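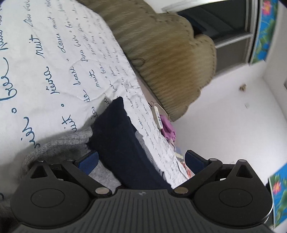 Features > People at Work > Interviews

Kuldeep Awasthi talks with his hands, and for the first ten minutes of our conversation one of them is inside the handle of a gripper. He opens and closes it while he thinks. Two blue pads come together, part, come together again. "Sorry," he says, setting it on the desk. "You get so you miss it when it's not there."

Awasthi runs home collection at Stivura, where a small team is teaching a machine to deal with cloth. His people go into ordinary bedrooms and tidy them with a hand-held gripper instead of their fingers, and every fold, tug and pinch goes into a collection called Pemirell. When I visited, it held 979 recordings from 22 homes. He knows a surprising number of them by heart.

"Beds are my favorite," he says. "I could talk about beds all day. You've got something huge and puffy on the bottom, then a knit blanket with a wavy edge that bunches up however it feels like, then clothes on top of that, and every one of them moves when you move the others!"

He pulls one up on his monitor to show me. It's a duvet printed all over with French handwriting, and he reads a few words aloud in an accent he apologizes for: nuit, rêver, bien. Lying across it is a thick navy item, folded, with its lower end down between the blue pads, and a gray knit tucked in underneath.

"So look at that and tell me where one thing stops," he says. "You and I see navy, gray, white, done. But the fingers have to close on the navy one and leave the gray one where it is. And the print! All that writing runs across the duvet and the quilting puckers it, so the letters bend. A model that has only seen plain sheets looks at those words and thinks every line is an edge. Or it might. That's what we want to find out."

Awasthi came to this from hotel laundry, where he spent four years looking after folding equipment. The machines there were fast, he says, and completely helpless if a towel arrived in a ball. He joined Stivura in October of last year and spent his first weeks on what the team calls Sandura, a practice room with one bed, one chair and a drawer of identical T-shirts.

"We got 800 recordings out of Sandura and I was so proud of them," he says. "Then we tried the model on a real bed, in somebody's real apartment, and it went for the blanket every single time. It had never met a blanket." He laughs for quite a while at this. "Best day I'd had at work. I mean it. We suddenly knew what to go and get."

What they went and got was variety. Collectors are asked to leave a room as it is when they arrive, cords and all. On the French duvet there's a little white controller with a thin cable trailing across the fabric, and Awasthi taps it on the screen with real affection. "I love that cable. You can't pull a cable like you pull a sock. I want fifty more beds with a cable on them."

I ask what makes a good recording, expecting him to say a neat one. He shakes his head before I've finished.

"Steady. I want steady. Come in slowly enough that we can see what you're going for, close, wait a beat, then lift. If you miss, miss and go again, and don't stop recording. The second try is gold. People are embarrassed and they want to delete those, and I'm on the phone saying please, please send it."

New collectors usually squeeze too much, he adds. They've had fingers all their lives and expect to feel the cloth, and the pads tell them very little. He has them practice at the edge of a bedspread until they can take the top layer alone. Some get it in an afternoon. He himself took most of a week, and he still prefers to go in from the side, which a couple of his colleagues consider bad form.

The sorting software, Rizk, is his other enthusiasm. It lines up the opening and closing of the fingers with the pictures, so a reviewer can jump straight to each grab. Labels are still typed by a person. "Navy item, folded" is a perfectly good label, according to Awasthi, if the collector didn't note what it was. He would take that over a wrong guess.

Next on his list are fitted sheets, which he has been putting off. "The corners," he says, and picks the gripper up again to show me, pinching the cuff of his own sweater and pulling it out to a point. "See, it wants to snap back. Watch. How would you even begin?" He lets go, moves the pads half an inch along, and tries it again.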